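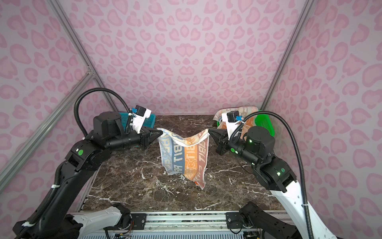
Item 9, linen: striped towel, red tag at the bottom tip.

Lamus House holiday let – changeover safety check, with comments
Property: Lamus House (ground floor, first floor, yard)
Checked by: Ineke Brouwer
Copied to: Reshma Van der Merwe, Talha Lashari
Date: 20 May 2025

Marks used: OK, Fix (before next guests), Watch (look again at next changeover).

1. Smoke alarms, hall and landing – OK
Both pressed, both screamed. The hall one has been moved back to where it belongs. Guests, please do not keep it in the cutlery drawer, however badly the toast went.

2. Carbon monoxide alarm, boiler cupboard – OK
Replace-by date is still a good way off. Somebody has leaned a mop against it. Mop relocated.

3. Fire blanket and extinguisher, kitchen – Watch
Blanket is on its hook and the tapes can be reached. Extinguisher needle is in the green, only just, and has been "only just" since November. Talha to ask the service firm if this is what green is supposed to look like.

4. Stairs and handrail – Fix
Third bracket up is loose. It was loose last time too, and my comment then was "loose". Two longer screws and ten minutes would do it. Carpet on the top step is firm.

5. Front door and escape route – Fix
The door opens from inside without a key, as it must. The way to it is partly taken up by a hall table that Reshma bought at auction and is fond of. Clear width beside it is 59 cm, and I would like the table gone. Reshma would like it noted that it is a very nice table. Noted.

6. Windows, first floor – OK
Restrictors hold on all of them. The back bedroom sash still needs a shoulder. Sill height in that room measured at 900 mm, in case the insurer asks again.

7. Hot water – OK
50 degrees at the bathroom tap after a minute's running. The sticker above the basin saying "VERY HOT" has come half off and now says "VERY".

8. Electrics – Fix
Toaster flex is scorched near the plug. Taken out of use and put in my car boot so that it can't creep back. Kettle, lamps and fridge fine. The Girard heater is fine too, but it lives under the bedroom curtains, so I have moved it and written "not here" on a card.

9. Linen and towels – Watch
Tea towels stay off the cooker rail. There is a hook by the back door for them and it has held one coat since Easter. Anything frayed goes in the rag bag, including favourites.

10. Yard and steps – Watch
Moss on the lower two steps. Xolani will scrub them on his next visit and has asked me to stop writing "soon" next to his name. Gate latch oiled. Bin store light works if you wave at it.

11. Guest folder – Fix
Emergency page gives the old key safe code. New one is 2295, and please don't print it in the folder either. Ans Visser is still down as the out-of-hours contact and she moved away in the winter – she has been very patient about the calls.

Carried over: items 4, 5, 8 and 11. New toaster to be bought before Friday's arrivals, receipt to Talha. The table stays on the list until it leaves the hall.

Signed: I. Brouwer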